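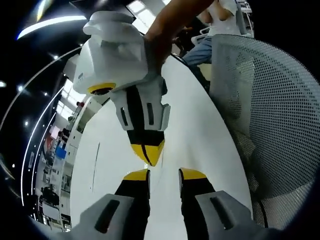 Should a small museum hang a painting when it doesn't know who made it? It should hang it at eye level, in good light, and print "artist unknown" in the same size type as every other name in the building.

I've been thinking about this since February, when I spent a long afternoon at the Fenside gallery and fell completely for a little river landscape on the back stairs. It has a gray sky, two cows, and a strip of yellow light along the far bank that I could have looked at until closing. The label gave a date range and nothing else. I went back down 14 steps to see it again from below, and it was even better!

Fenside owns 146 oil paintings, and 17 of them have no artist attached. Most of those live in the store. I understand how that happens (people come in asking for names, and a name looks good on a poster), but what a waste. An unsigned picture makes you look harder. You start with the paint, the odd choices, the cow that's slightly too big, and you have to make up your own mind about whether it's any good. 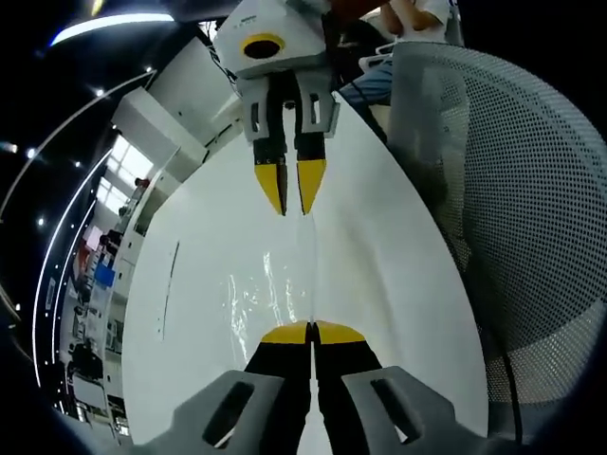 Mervyn Entwistle wrote to me that I was being romantic, and that visitors walk straight past a blank label because it tells them the museum didn't care enough to find out. He has a point about the labels. So write better ones! Say what has been ruled out, say which town the frame came from, admit that two experts disagreed and let us enjoy the argument.

I'd love to see all 17 in one room, even for a month, with a bench in the middle and my river where the afternoon light can get at it.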